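The man who wants you to fold your own box

Posted 11/07/2025

I should say at the outset that I don't like flat-pack packaging. I have sliced my thumb on it, sworn at it, and once reinforced an entire house move with parcel tape after the bottoms began to go. So when the box designer at Didlow, a small firm that makes cartons you put together without tape or glue, agreed to talk to me, I went along hoping to be rude.

He didn't want his name used. He said it was the firm's work and the firm's mistakes, and he would sooner the talk was of the box. Fine by me. I'll call him the designer.

Didlow's pitch is a simple one. The box arrives as flat card. You fold up the walls, feed the tabs into the slots and it holds. No tape, no staples, nothing to buy. The model they are proudest of is called the Norkholm, which sounds like a bookcase, and I told him so.

"Yes, well," he said. "We had a long list of names and that one offended the fewest people."

Who is it for? I had assumed parcels, but he says most of the buyers use it for storage: wool, paperwork, children's paintings, shoes. A few shops use it as a tray on the counter. It is sold open, with a lid as a separate piece, and I asked whether charging extra for a lid was a bit much.

"Plenty of people don't want a lid. If I put one in every pack they'd be paying for card that goes straight out for recycling."

That may be true. It is also exactly what I would say if I were charging extra for a lid.

We got on to the folding. My complaint, and I put it to him at some length, is that every self-locking box I've met works beautifully in the hands of the person who designed it and nobody else. There's always a tab that won't go in. You push, the card creases in the wrong place, and from then on the tab is a soft useless tongue that will never go into anything.

He didn't argue. "That's the main thing that goes wrong. People push from the end of the tab. You want to hold it near the fold and guide it. If you push from the end you're just asking the card to bend, and it will, because we've spent a lot of effort making it good at bending."

So is that written in the instructions?

"It's on the sheet."

I had the sheet in front of me. It's there, in small type, under the drawing for step three. I pointed out that by then most people will have ruined at least one tab on step two. He looked at the sheet for a while and said he would raise it.

The prototype before the current one, he told me, took 1,357 folds and unfolds on the same crease before the outer paper split. I asked who had sat and done that. It was done over several weeks, he said, by whoever had a spare hand. I asked what it proved. A person who buys a box for old bank statements is going to fold it once, perhaps twice if they move house.

"It proves the crease isn't the weak point."

And what is?

"The corners. It's always the corners. If you drop a full one on a corner, that's that."

I liked him better after this. He has a habit of telling you the bad news in the same flat voice as the good, and it is hard to keep up a proper hostility against it. I tried anyway, on the subject of the material.

Corrugated card has a reputation as the virtuous choice, and firms like Didlow lean on it. The leaflet has a leaf on it. I asked him what the leaf was for.

"I didn't draw the leaf."

But you're happy with it?

"I'm happy that it's card and that there's no plastic tape stuck to it when it's finished with. I wouldn't go further than that. It still has to be made, it still has to go on a lorry. If you've got a decent wooden crate already, use the crate."

I doubt this line will be making its way on to the leaflet.

Their card comes from a mill they have bought from since the start, and the cutting is done by a firm called Ezeani, which makes the blades and presses out the shapes. He was keener on the cutting than on anything else we discussed. A slot that is too tight tears the tab, and one that is too loose lets the wall lean. The difference between the two is very small, and it shifts with the weather, as card swells a little in damp air. A box that went together sweetly in a dry July can be a brute in a garage in winter.

I said this sounded like a design fault.

"It sounds like paper," he said.

There is a second model, the Dridonar, larger and meant for heavier things. I had borrowed one before the interview and I can report that it took me two goes and a cup of tea. The first go failed entirely through my having folded a side panel the wrong way. Nothing on the card tells you which face is the inside. Both sides are the same plain tan. I asked why they couldn't print a word on it. "Inside" would do.

"Cost," he said at first, and then, after a bit: "And I thought it was obvious."

It isn't.

"No. We've had letters."

The tabs have rounded ends, and I had taken this for decoration, something to make the thing look friendly. He says a square-ended tab catches its corners on the slot and starts to peel. A rounded one finds its own way in, or is supposed to. The holes I was more suspicious of. A hole in a box lets in dust and, in my loft, worse. He defends them as somewhere to put a finger when you're pulling the box off a shelf, and pointed out that they also show you how full it is. I said a label would show me that. He said people don't write labels, and here I had no answer, being the owner of several boxes marked MISC.
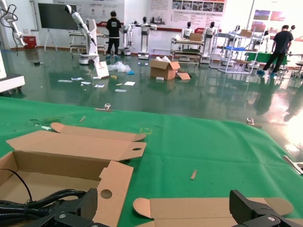
A box partly put together on a green work table, one of its round holes close to the rounded tip of a flap.

I asked him to fold a Norkholm for me, from flat, without the sheet. I wanted to see him struggle. He didn't, of course. He went round the walls in order, pressing every crease all the way over first and then letting it spring back before he put any tab near a slot. That, he says, is the one piece of advice he'd give to anyone, with any box from any maker. Crease everything first. Most people crease as they go and find that the last wall is fighting the first.

Then I did one. Mine had a lean to it. He pressed on one side and said it would settle once there was something in it.

Would it?

"Probably."

I brought up the price. You can get cardboard boxes for nothing from the back of most supermarkets if you ask nicely, and they come already made. He has heard this one before, plainly, and his answer was shorter than I expected. If you can get those, get those. His are for people who want them all the same size so that they stack. Their last order from one customer was for 400, all for a records room, and every one had to fit the same shelf.

That's an office, though. What about the rest of us?

"The rest of you buy three and then come back for more when you've seen them on the shelf. Or you don't come back."

And do they?

He said enough of them did. I asked for a figure and didn't get one.

We finished on what happens when it all goes wrong. If a tab tears, Didlow will send a new wall panel, free, if you write in and tell them which one. I asked how you tell them which one, given that nothing is printed on any of them. There was a pause of some length. People tend to send a drawing, he said. Some of the drawings are very good.

I came home with a Norkholm under my arm, leaning slightly. It is now on the landing with the winter scarves in it. It hasn't settled yet, and I've put a strip of parcel tape across the bad corner, which I did not mention when I wrote to thank him.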